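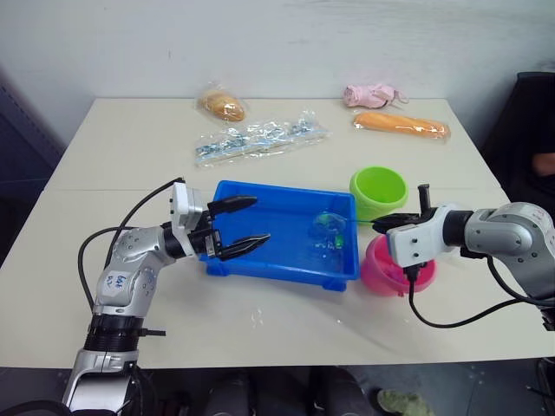

Children do not sort in order to learn a rule; they sort to find out whether they have one. That remark, made by a parent at an open evening at the Hughes Early Learning Center, is worth keeping in mind while reading this chapter. Students new to the field often assume that a sorting task begins with the teacher's instructions. In many classrooms it begins earlier, when a child reaches for all the green pieces and leaves the rest alone.

Chapter 2
Sorting by Color at the Water Table

Sorting is the act of placing objects into groups according to a shared property. The property may be color, size, shape, weight or use. Color is usually taught first. It can be judged at a glance, and it does not require the child to compare one object with another by hand.

This chapter treats a single activity in detail: the transfer of toy fish from a shared tray into buckets of different colors, using a small hand net. The activity appears in the Druletti course of study for the early grades and is used here in the form adopted by the Trerkar schools. It needs little preparation and can be put away in a few minutes.

The materials are a shallow tray, a set of toy fish in 2 colors, a net, and one bucket for each color. The tray should have raised sides so that the fish stay within reach. Buckets are placed to one side of it, close enough that the net travels only a short distance.

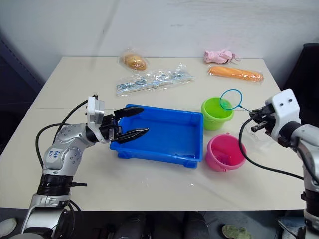
Figure 2.1. Tray, net, and two buckets on the work table.

The matching of bucket to fish deserves attention. When a pink fish belongs in a pink bucket, the container itself states the rule, and a child who forgets the instruction can recover it by looking. A harder version removes this help by using plain buckets marked with a word or a symbol. Teachers are advised to hold the harder version back until the first can be done without prompting.

Water is added for two reasons. It slows the work, and it makes the net necessary, as a child who is free to use fingers will generally do so. A layer deep enough to cover a fish is sufficient -- in the Grester model bucket, 600 milliliters. More than this adds weight and leads to spills. 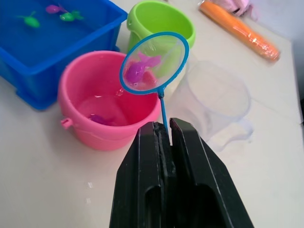

The net also introduces a second skill. The child must keep the hoop level while the fish is carried, bring it over the correct bucket, and turn it only then. Each of these steps may fail separately from the sorting decision. An observer should therefore record color errors and handling errors in different columns. A green fish dropped on the table says nothing about whether the child knows where green belongs.

Sets need not be balanced. A group with more fish of one color than the other is in fact preferable, for it discourages the child from simply alternating between buckets.

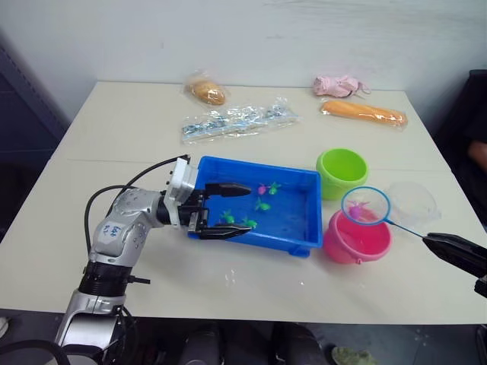 Section 2.1 describes how to introduce the activity to a small group, with 3 sample openings for the teacher. Section 2.2 covers observation records and includes a blank form. Readers who have not yet completed the exercises on grouping in Chapter 1 should do so before going on -- the terms "set," "property" and "remainder" are used from this point without further definition.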